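Kitchen and dry store check, Bustwood hall
Filled in on Saturday before the lunch group came in. Marks used: OK, ACTION, N/A. Comments are written under the point they belong to.

1. Entrance and floor
Floor swept and free of grease: OK
Mat lies flat at the door: ACTION
Comment: One corner turns up again. It was glued in March but the glue has not kept. Please replace the mat, do not glue it a second time.

2. Hand washing
Soap and paper towels at the small sink: OK
Hot water arrives within one minute: OK
Sign above the sink readable: OK
Comment: The small sink had a colander in it when I came. This sink is for hands only.

3. Cold storage
Fridge 1 temperature 5 degrees or lower: OK
Fridge 2 temperature 5 degrees or lower: OK
Door seals clean: ACTION
Comment: Seal of fridge 2 has black spots in the lower fold. To be cleaned with a brush and checked again next week. Raw meat was on the bottom shelf, covered, as it should be.

4. Vegetables, delivery from Brotetti
Delivery note kept in the folder: OK
Crates off the floor: OK
Carrots firm, no soft places, no mould: OK
Potatoes without green parts: ACTION
Comment: I took out 2 potatoes with green skin and put them in the food waste. The rest of the sack is good. The sack must stay closed, it stands too near the window. For the carrots I looked at the colour and the surface of each one before it went to the washing.
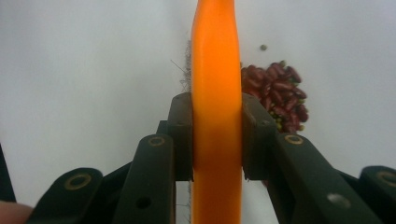

Point 4, carrot: bright orange, smooth surface.

The carrots are still to be washed and peeled also when they look clean. Last time somebody wrote "washed" on the sheet and only the potatoes had been done. Please write the name of the vegetable next to the mark.

5. Knives and boards
Green board used for vegetables only: OK
Knives in the rack, handles tight: ACTION
Comment: The handle of the short peeling knife moves a little. I have put it in the drawer of the office with a label. A new one is ordered from Hunt, 600 g of weight is not needed, the light model is enough for us.

6. Cooker and extraction
Gas tap closed when I arrived: OK
Filters clean: OK
Fire blanket in its place and reachable: ACTION
Comment: The blanket was behind two aprons. Aprons go on the hooks by the store, please.

7. Bins
Food waste bin with lid: OK
Bin emptied after last use: OK
Pedal works: OK

8. Papers
Allergen sheet for the soup on the wall: ACTION
Comment: The sheet on the wall is for the old recipe without celery. The Gitari folder has the right one, second pocket. It must be changed before the soup is served.

Result: kitchen may be used. Fire blanket and allergen sheet to be put right the same day, the other actions before the next check.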